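Okari tabletop set - read me first

Hi! You've found the data card for Okari, the tabletop manipulation set I put together while working on Flutby. Flutby is my method for getting an arm to guess which camera it should trust at each moment of a reach, and I needed data where the views really do disagree with each other. Most of what I could find had one nice overhead view and very little else, so I ended up recording my own.

Version 2 went up in June 2018. If you grabbed the March version, please grab it again - the wrist timestamps in that one were shifted on part of the set and I'd hate for anyone to train on them.

What's in it

There are 1016 episodes. Each one has a wrist stream, at least one outside view, the joint positions, the gripper opening and a short typed instruction. I wrote the instructions in plain everyday words ("put the marker in the mug", "move the pen next to the bin") and left my spelling mistakes in, mostly out of laziness, but a couple of people have told me they liked having them.

The wrist view is the one I care about most. It's close, it's dark, and the fingers take up a good chunk of every picture. A small thing like a marker can sit right above a fingertip while a mug is way off to the side.
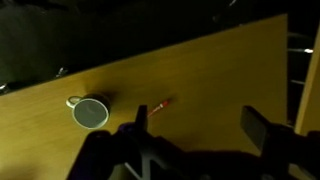
My first try at Flutby just glued all the views together and hoped for the best. It did fine on big objects and fell apart on thin ones. The second try (the one in this repo) learns a weight for each view at every step, and the weights are saved so you can plot them. I love those plots! Early in a reach the outside view usually wins, then the wrist takes over somewhere on the way down, and on the bad runs the two keep swapping back and forth.

I held out 392 episodes for testing. On those, the glued version finished 157 and the weighted one finished 243. Still lots of room, I know. Thin objects are where most of the gain came from, and tall ones barely moved.

Tall objects

These deserve their own section because they gave me so much grief. When the gripper goes low next to something like a trash can, the outside view can be great or useless depending on which side the arm comes in from, and the model has no idea which it'll be until it's already there.
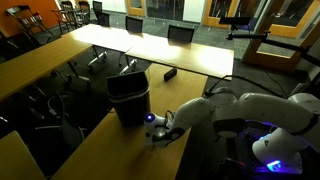 I tried adding a depth guess from Tawhiri (my older side project, same repo, see the tawhiri folder) and it helped a bit on the near side and made the far side worse. It's off by default. Turn it on with use_depth if you're curious, and please tell me if you get something better out of it than I did.

Lighting is also all over the place, on purpose. Lots of episodes are dim, with bright patches on the tables further back. If you normalize brightness per picture you'll throw away some of what makes the set hard, so I'd do it per episode or leave it alone.

Looking at a run

The viewer shows the views next to each other with the weights drawn underneath. Start with the outside one. You can see the whole reach there, the open gripper over the table and whatever it has to choose from, and then scrub the wrist stream to the same moment.
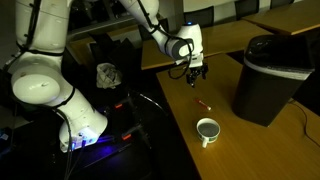 Getting started

Unpack everything into one folder called okari and run the check script before you do anything else. It takes a while and prints a lot. Warnings about missing joint readings at the very end of an episode are fine, I stop the logger a touch early.

For a quick test use the small split, 500 episodes, picked at random. Training on that with a batch of 2000 steps fits on one ordinary card. The full set wants more memory, or a bit of patience - I went with patience.

Known problems

Some instructions say "pen" and some say "marker" for the same kind of object. I haven't cleaned that up.

Cable positions change between episodes, and the model does sometimes pay attention to them. Masking them out by hand on a few runs changed the weights more than I expected.

The loader I borrowed from Sodesetti doesn't like spaces in folder names. Rename the folder and it'll stop complaining.

Found something else broken? Open an issue and paste the episode number, I read all of them.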